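Home Archive Notes Tools About Search

Cleaning the desk keyboard, and a layout that finally stays put

June 3, 2024

I have used the same full-size wired keyboard since I moved the desk under the window. It is black, the desktop is white, and the combination shows every crumb. Last October I started keeping a plain text log of desk maintenance, mostly so I would stop guessing when I had last done anything. The log says the keyboard had gone 90 days without more than a wipe. The space bar had started to drag on its left side, so I did a full clean and wrote down the steps.

Preparation first. Unplug it. Turn it over above the bin and tap the back with an open palm, moving from the number pad end toward Caps Lock. Most of what comes out does so in the first few taps. After that I use a soft one-inch paintbrush between the rows, always in the same direction, and tip the board again at the end of each row. Compressed air moves the debris under the next key along, so I stopped buying it.

The keycaps on this board pull off with a wire puller. The ordinary letter keys are simple. The wide ones (space bar, both Shifts, Enter, Backspace) have a metal stabilizer wire underneath, and the wire has to be unhooked before the cap will lift. If you pull straight up you will bend it. Lift one end slightly, slide the wire out of its clip with a small flat screwdriver, then lift the other end.

Take a photo of the layout before removing anything. I know where the letters go. I do not reliably know the order of the navigation block, and I have put Insert and Home back the wrong way around before.

Caps go into a bowl of warm water with a little dish soap for 19 minutes. The number comes from the first time I did this, when it was how long the rest of the job took, and I have kept to it. Rinse, shake in a colander, spread on a towel overnight. Water sits in the stems, so a cap that looks dry on top may still be wet inside.

While the caps soak I do the base plate with cotton swabs and 70 percent isopropyl alcohol. The drag in the space bar came from a fiber wrapped around the left clip. Tweezers removed it. I put a very small amount of silicone grease on both ends of the wire before refitting it.

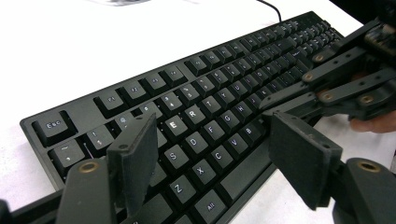
The second half of the job is position. A full-size board is wide, and if it sits square to the desk edge with the number pad included, the letter keys end up well left of center. I line up the gap between G and H with the middle of the monitor and let the number pad stick out to the right, so the mouse goes further out than I would like. I tried an angled position for a week and my right wrist disliked it.

Sliding was the other problem. The original rubber feet had gone hard and the board crept backward as I typed. I bought a sheet of Distard adhesive pads, cut four rectangles and stuck them over the old feet after degreasing with the same alcohol. The Cestside ones I used previously were softer and left a gray mark on the white surface, which came off with a melamine sponge and some patience. The Distard pads have left no mark so far.

Cable routing is unchanged – out the back, up and over to the hub, held by one Appiah clip. Leave enough slack to pull the board forward and flip it without unplugging. Mine was short by the width of a hand, so I moved the clip.

For the test I use the key checker in Cidisent, which logs each press and flags repeats. I typed 1,652 characters of an old manual into it. There was one double E, which I could not reproduce. The space bar registered at both ends and in the middle.

Next in the log is the monitor arm, which has sagged at the second joint and needs a hex key I have put somewhere sensible.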